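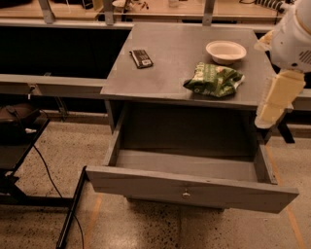
# Room-reset arms on our floor, three months in

**Board: Workplace Tech > Hospitality & Housing**

---

**linencart_lou**

I work turnover at a furnished-apartment operator. When a tenant leaves, we go in, empty the drawers, wipe down, restock, check for damage, and close the unit. Since spring the company has been training arms from Nustero to do part of it. The part they picked is the bedside stuff: open the nightstand drawer, see if anything was left in it, clear the snack wrappers and bowls off the top, close the drawer.

I'm not against it. I want to hear from people whose workplaces are further along, because what management tells us and what the shift looks like don't match up very well.

What changed so far:

- Two of us per shift are pulled off units to work in the training room. We set up the furniture, put the trash on it, run it, reset it, run it again.
- The rest of the crew has the same number of units with fewer hands.
- There's a log to fill out after every run. It wants a code for what went wrong, and there are 17 codes.

Pay is the same in the training room as on the floor. Some people love it because your back gets a rest. Some hate it because you put the same candy bar on the same nightstand all day.

---

**Grusport_nights**

We've had arms at Grusport for a while, in returns. Your third bullet was our whole first year. Ask if they can cut the codes. Ours got cut to five after enough of us wrote "other" on everything.

On the staffing thing, get it in writing now. The hours that go to training should come out of the unit target. If they don't, the target quietly becomes the new normal and you'll be held to it after the project ends.

---

**k_song**

Kyung-hwa Song here, I post under my name. I was a shift lead at Flaltier when we brought in automated sorting for hotel laundry.

I'd push back a little on the idea that training work is the same job at the same pay. It's a different job. The people who got good at it at our site could tell from across the room when a grip was going to slip. They knew to try a drawer half open as well as all the way open, because that's how guests leave them. That's skill and it should have a pay grade. We asked for one and got it, 40 cents an hour, after a lot of meetings. Small, but it's on paper.

---

**linencart_lou**

Forty cents is more than I expected. Who did you take it to? We don't have a union, just HR and a site manager.

---

**k_song**

Site manager first, with a one-page list of what the job needs that the old job didn't. HR came in later to argue about the title.

---

**deadbolt77**

Going to be the sour one. You are teaching the thing that replaces you and arguing about 40 cents. I did maintenance at a place that went through this. They said nobody would lose their job and technically nobody did. They stopped hiring when people left. We were at 17 and three years later we were at 5, and the five were doing the work the machines couldn't, meaning all the heavy and disgusting parts.

---

**zbilgin**

That happened where you were and I believe it. It isn't what happened at our site.

I'm Zübeyde Bilgin, I schedule crews for Çetinkaya. We run student housing, so August is when everyone moves out and everyone else moves in. Before, I was calling temps at 5 in the morning and half didn't show. The arms handle the desk and nightstand check in the units where the furniture is standard. I use fewer temps. My regular crew is the same size and they get their days off in August, which they never did before.

What did change is the pace. A person checks a drawer while walking past it. The arm needs the furniture in a certain spot and somebody has to put it there. So my people now do a first pass to get the room ready for the machine, then the machine goes, then they come back. On a clean unit it's slower than a person alone. On a long day with many units it comes out ahead, since the crew is in the next room while it works.

---

**deadbolt77**

So the temps lost the work. They count too.

---

**zbilgin**

They do. I don't have a good answer for that. A few of them asked for permanent spots and I had none to give.

---

**Grusport_nights**

The first pass is a real thing and I'd like to see it in more of the sales material. We call it staging. It went on nobody's job sheet for months and it was an hour out of every shift.

Lou, do you log your staging time?

---

**linencart_lou**

No. The log starts when the run starts. Moving the nightstand back to its mark, closing the drawer, putting the bowl and the snack bag back where they go, none of that is in there. I'll start writing it down on my own sheet.

@deadbolt77 I hear you. Two people left in the last month and I haven't seen either job posted. I asked and was told it's "under review."

---

**deadbolt77**

There you go.

---

**mopandglow**

Question from someone about to get these. What happens with things guests leave behind? At my building a found item goes in a bag with the unit number and two people sign. If the arm clears a nightstand, who signs?

---

**zbilgin**

Ours doesn't throw away anything from inside a drawer. It stops and flags it, and a person goes in and does the bag. On top of the furniture it's allowed to take food trash only. We had three complaints in the first season, all about things on top. One was a paper bowl with earrings in it. After that we changed the rule so a person looks into every bowl or cup before the arm starts.

---

**mopandglow**

That's useful. I would never have thought of the bowl.

---

**linencart_lou**

We only train with empty bowls. I'm going to bring that up.

---

**k_song**

Bring it up in writing and put your name on it. That kind of catch is what went on our one-page list. Also ask for the hiring freeze question to be answered in the same meeting – it's harder to say "under review" when you've just handed them something they needed.

---

**linencart_lou**

Meeting is at 2:30 with the site manager. I'm taking the staging times, the bowl thing, and the two open jobs. Will post what they say.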